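The shared shop on Pundska closes at ten, and in September I was getting thrown out of it most nights. So I took the project home. Zerrin Demirtaş, who has the bench next to mine and is way better at wiring than I am, stuffed everything into a cardboard box for me and wrote SKILBY on the lid in fat marker. Skilby was the name of the build. I wanted Pip. I got outvoted two to one, the second vote being Zerrin's sister over the phone.

The idea was simple enough. Skilby was going to be a sorter, a little machine that picks up small soft annoying things and puts them where they belong. I had promised it to my aunt Yevdokiia Vasylenko, who sells beads and hair things at the Aslow market and whose hands hurt by the end of the day. I made that promise at dinner, with my mouth full, before I owned a single motor. Great planning!

So I had 600 dollars, a box of parts, and a spare bedroom. I laid the practice stuff out on the bed, because the desk was covered in screws and half a sandwich, and I got going.

The first night was all pinching and letting go. You'd think a bracelet would be easy – it's a ring, it's basically all handle – but it rolls, and it sags, and it hooks itself onto whatever it was sitting beside. I talked to the fingers the whole time. "Little lower. No, lower. Okay, squeeze." They were not listening, of course, I was the one moving them, but it helped. 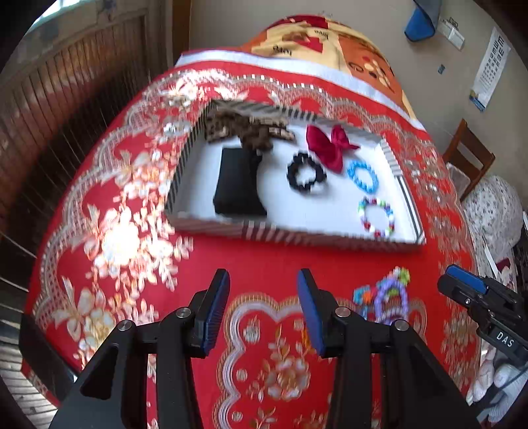 Why practice by hand before letting the motors do it?

You learn where the grip has to land, and you learn it fast. Doing the pick yourself a few hundred times shows you which angles slip and which ones hold, and then the motors have something worth copying.

Zerrin told me that on day one and I wrote it on my wrist. My goal was 2000 picks. I got to 33 before my aunt knocked, came in with tea, and stood there in her coat.

"Which one is the robot?" she asked.

"It's kind of all of it," I said. "It isn't finished."

She took a bracelet and turned it around in her fingers for a while. Then she told me about old Shevchuk, who had the stall across from hers years ago and sorted buttons by ear. He'd drop one on the counter and know from the click whether it was shell or plastic. People bought buttons just to hear him do it, she said, and he was rude to every one of them.

"Can yours do that?"

"Mine can't put down a hair bow," I said.

She laughed so hard she had to set the tea on the floor. Then she took her coat off, pushed up her sleeves and asked for a turn, and I showed her how to hold it so the weight sat in her palm and not on her thumb (that part I'd figured out, at least). She was slow. She was also much better than me, right away, and I texted Zerrin to complain.

"Let her do the other 1967," Zerrin wrote back.

My aunt was already asking where I wanted the next one.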